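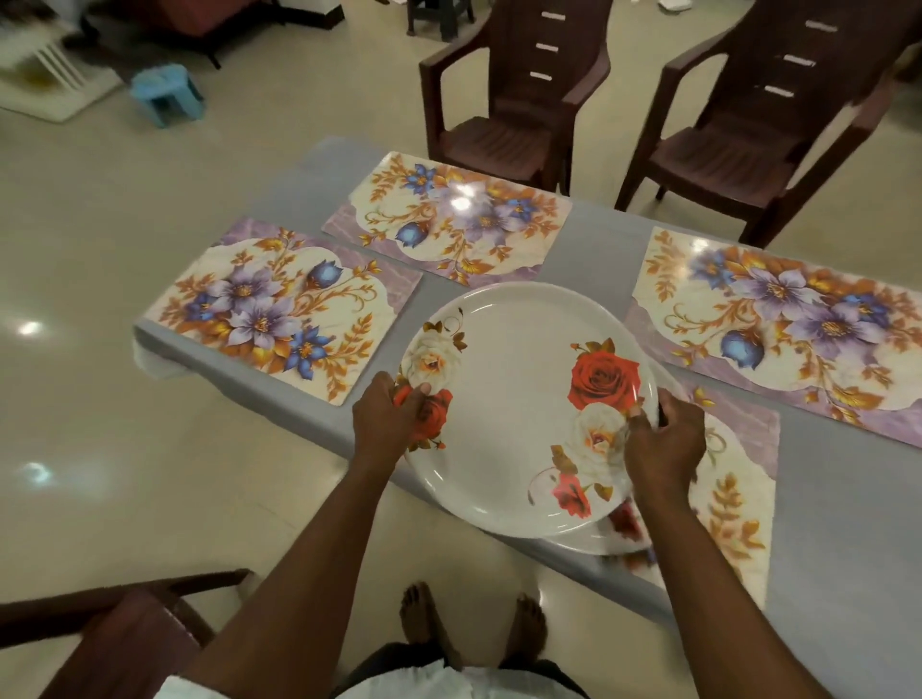
Last changed: December

SETTING THE TABLE FOR 4, QUICK VERSION

Cloth first. Shake it outside, put it on, check the overhang on both short ends before anything else goes down. Creases: damp hand, flatten, leave it 15 minutes. Don't iron on the table, I did that in the Stadalthorpe house and the varnish never forgave me.

Placemats next. One per chair, straight with the edge of the table, 2 fingers in from the edge. The wipe-clean kind slide about on a cloth. A bit of rubber shelf liner underneath, cut smaller than the mat so it doesnt show.

Plates. Carry a short stack, not the whole cupboard. Put the stack down on the nearest mat and deal them out from there. Hold by the rim, both hands, thumbs off the middle or you'll be wiping prints under the light. Flowery plates on flowery mats, fine, I like it. If one plate is from another set put it at the far side and carry on.

Plastic armchairs: arms catch the cloth. Pull them well back while you set, push in last. If the arms won't go under the table don't force it, they scrape.

Spoons go on the mat, clear of the plate. They creep under the rim when the plate gets nudged so do a last round and straighten them.

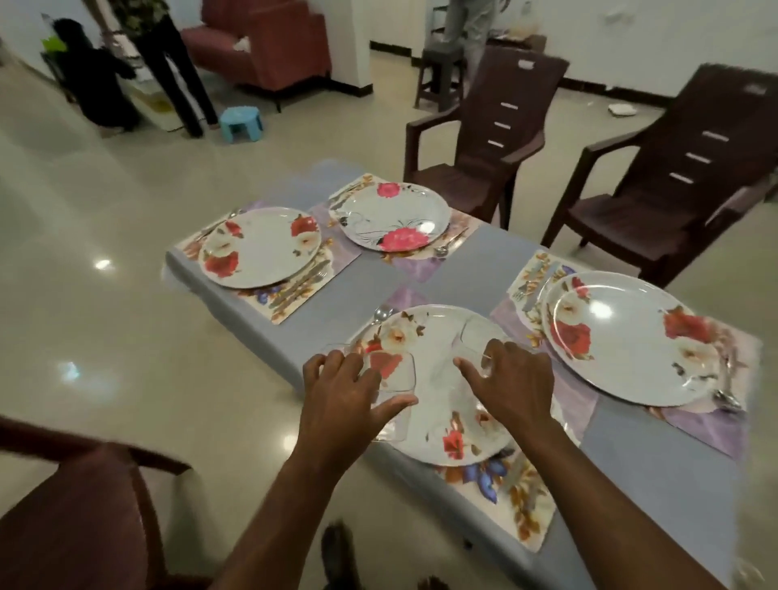

Glass dishes after that, for salad or something sweet. Clear ones go with any pattern so I stopped buying colored. Two at a time is plenty. Set down flat, no sliding, glass on a glazed plate makes a horrible noise and can scratch. Cloudy glass: white vinegar and warm water, 20 minutes, rinse, dry with a lint free cloth right away.

Afterwards. Wipe mats both sides, crumbs get underneath. Dry before stacking or they stick togther. Store flat, never rolled. Paper towel between the patterned plates, the print wears off otherwise.

Tea on the cloth: cold water, blot, dont rub. Grease: dish soap, straight on, then wash as normal.

More on stains on the laundry page. Cupboard shelves still to be written up.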